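Kitchen Water Use in Shared Student Housing
Final report, Household Resources module
Submitted 5th August
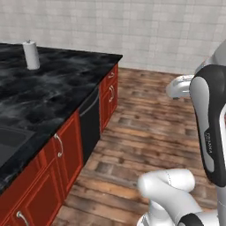
1. Background

Trelville has charged for water by meter since the old flat rate ended. Students who rent in the Putside area mostly share the bill equally, so a person who cooks every night pays the same as a person who eats on campus. Our project looked at how much water goes through the kitchen tap in a shared house and whether small changes in habit would show up on the meter.

We left out showers and laundry. An earlier group in this module covered those, and their report is in the department library.

2. Method

Two houses took part, both on Vallach Street. House A has a dishwasher and House B does not. We fitted a Tello flow meter under the kitchen sink in each house and read it every evening in May. The meter gives a running total in liters. It does not separate hot from cold, so we can't say anything about energy.

For the first half of the month the tenants were asked to carry on as normal. For the second half they were asked to do the following:

Fill a bowl for washing vegetables and dishes.
Scrape plates before rinsing.
Keep a jug of drinking water in the refrigerator.
Run the dishwasher only when full (House A).

The dishwasher in House A is fed from a branch after the meter, so its water is included in the total.

3. Results

The two kitchens together used 4,000 liters over the month. House B used more than House A in both halves. Use went down in both houses after the change, and the drop was larger in House B, where all the washing up is done by hand.

The jug was the least popular change. Tenants in both houses said it was usually left empty. The bowl was used most days in House B. In House A it was used at first and then put away in a cupboard.

4. Problems

The meter in House B stopped recording one night when its battery ran down. We filled the gap with the average of the days on either side. House A had guests for a weekend in the second half, which raised the total by 100 liters compared with the weekend before.

The sample is very small, and the tenants knew they were being measured.

5. Further work

A longer trial would need more houses and a meter that logs by the hour. We would also like to read the hot supply separately. The readings and the tenant survey form are attached as Appendix 1 and Appendix 2.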